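How I Replace a Side Mirror Without Wrecking the Door Card

By Wubit Tufa
2021-07-18

If you park on a narrow street for long enough, somebody is going to take your mirror off. Mine has gone twice now, both times on the passenger side, both times with no note. The first time I paid a shop 300 dollars and sulked for a week. The second time I did it myself in the driveway with a cup of tea going cold on the roof, and I've since done the same job for my brother-in-law and for Mal-soon Hyun next door, so I reckon I've got the hang of it.

This is for the ordinary sort of mirror that bolts through the door behind a little triangular trim piece. Most small hatches and sedans are like that. If yours has cameras or blind spot gear in it, check your manual first, as some of those need plugging into a computer afterwards to be set up again.

What you'll want: a plastic trim tool (an old plastic spatula will do), a 10 mm socket with a short extension, a Phillips screwdriver, masking tape, an old towel and a magnet on a stick. Get the magnet. You'll see why when we get to the nuts.

Ordering the right one

Side, colour, and number of wires. That's really what you're checking. "Left" means left when you're sitting in the car looking forward, and plenty of sellers muddle it, so ask. Count the pins on your old plug before you order, too. I bought my last one from Hoarau, who sell both new and used, and Ha-rang Ma at the counter had me send through a snap of the plug before she'd take my money. Good on her, because I'd picked the manual-fold one and mine is power fold!

Used mirrors are fine by me if the glass is good and the housing isn't cracked near the base. Painted ones in your own colour do turn up if you're patient. White is the easiest by a mile.

When it arrives, have a proper look at it on a table indoors before you go near the car. Press gently on each corner of the glass, and run a finger round where the glass meets the shell. Much nicer to find a broken clip now than with the door in pieces.

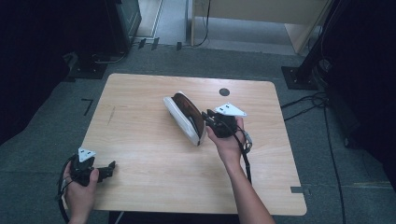
Vol. 6, No. 4

Right, out to the car. Ignition off, window all the way down first (you can't do it afterwards if you've gone and unplugged the door), and park somewhere flat so the door doesn't swing shut on you.

Put masking tape on the paint below the mirror and hang your towel over the top of the door. Then slide the trim tool behind the inside triangle and work it out from the top. It'll make a horrible crack as the clip lets go. That's normal, keep going. Mine has a small tweeter behind it, so there was a second plug to undo there.

You should now see three nuts and a wiring plug. On some cars the plug is lower down and you have to take the door card off, in which case there's usually a screw behind the pull handle and another in the bottom corner, then clips all the way round. Have a few spare clips handy. I always snap at least one, and Tae-yang Kwon, who has been doing this far longer than me, says he does too.

Unplug the mirror, then loosen all the nuts but leave the top one on by a few threads. Stuff a rag into the gap in the door. Now hold the mirror from outside with one hand while you take off that last nut. If you drop one inside the door (I have, more than once), that's the magnet's big moment.

Feed the new plug through, seat the foam gasket flat, and start every nut by finger before you tighten any of them. Go firm but don't lean on it, the studs are set into fairly soft metal.

Plug it in and test everything before the trim goes back: up, down, in, out, fold, heater if you've got one, indicator if it's in the housing. Then press the triangle on with the heel of your hand till it clicks.

Take it for a run on a faster road. A whistle means the gasket has bunched up, and it's a five minute job to slacken the nuts and straighten it.

Next month I'm doing window regulators, if Han-gyeol Tak ever gives me my rivet gun back.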